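3.2 Bedroom tidying task

The second household task was carried out on a double bed made up with a plain grey sheet and no quilt. We chose the bed because parents in the January interviews named it more often than the floor as the place where soft toys end up. Petkov and Shehu had earlier limited their inventory to toy boxes and shelves - a choice that leaves out most of what is handled each day.

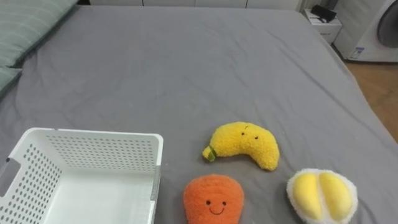
Items were plush fruit, all small enough to fit the basket together. A soft surface matters for this kind of tidying. Toys sink a little, the sheet moves with them, and a basket placed on a mattress can tip if it is loaded on one side. The pillows stayed at the head of the bed throughout, as they would in most homes.

Across 34 sessions we logged 126 placements. A placement was counted only when the toy was fully below the rim. Toys left resting on the edge were recorded separately and are treated in Section 4. 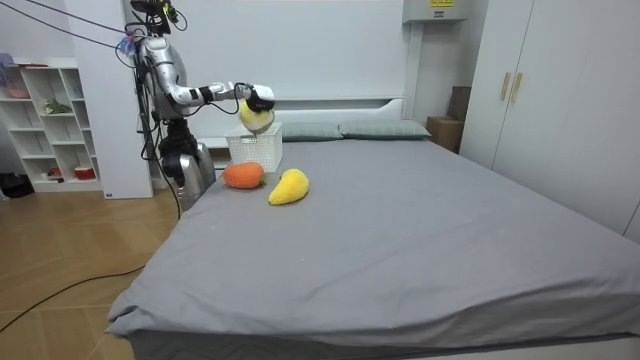
Figure 2. Plush fruit and white basket near the head of the bed, with one toy held above the basket.

Bedding was pulled straight between sessions but not ironed, so wrinkles differ from one session to the next.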